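Skukden: a plain-text archive of launch and orbit announcements

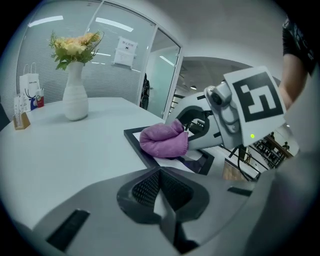 Hi, and thanks for stopping by. I started Skukden because I got tired of arguing with my brother-in-law about who had said what, and when, about satellites. Governments love announcing things in space (a launch, a test, a shiny new military space office) and then the page moves, or gets quietly reworded, and six months later you're left quoting a news story that quotes a news story. So I began saving the statements themselves, and it kind of got away from me!

What you get

There are 374 statements in the set right now, one text file each, from 15 countries. Each file is the announcement as it was published in English, or in the official English translation if there was one. I don't translate anything myself. My Romanian is fine, my French is embarrassing, and neither is good enough for treaty language.

Alongside the text files there's one big table, index.csv, with these columns:

id: a short code, never reused, even when I drop a record
country: who made the statement
office: the ministry, agency or leader's office that put it out
kind: launch, test, treaty, budget or other
month: month and year only
source: where I got the text
notes: me, rambling

Why month and year only? Time zones. A speech given late in the evening in one capital is already tomorrow somewhere else, and I spent one whole August going back and forth on this before giving up. If you need the exact day, it's usually in the statement.

How it's put together

I collect, and Ruxandra Costache checks. She reads every new record against the source before it goes in, and she's much pickier than I am about what counts as official. A minister chatting on a morning show doesn't, a transcript posted by the ministry does. We disagreed on 9 records and those are marked "disputed" in the notes column, so filter them out if you like a quiet life.

The cleanup script is called Anghel. It strips menus and footers, fixes curly quotes, and leaves everything else alone, typos included. Please don't send me corrections for typos in the statements! They're part of the record.

Things that will bug you

The "other" kind is a junk drawer. I know. I keep meaning to split out joint statements and haven't.

Coverage is lopsided. Countries that publish in English are all over the place, and countries that don't are thin. Please don't count rows and tell people who talks about space the most.

Budget statements from before the Vustwood release have no office filled in. I lost that column in a bad merge and I'm putting it back by hand, slowly, mostly after 9 p.m.

There are 2 pairs of near-duplicates where the same speech was posted twice with small changes. I kept both versions on purpose, and the changes are worth reading.

Using it

Unzip it anywhere and open index.csv in whatever you like. The text is UTF-8 throughout. My own notes and the table are free to use with credit; the statements belong to whoever issued them, so check their terms if you plan to republish.

The next release will be called Dullham, and it should have the missing offices in it. If you spot a dead source link, open an issue with the record id in the title.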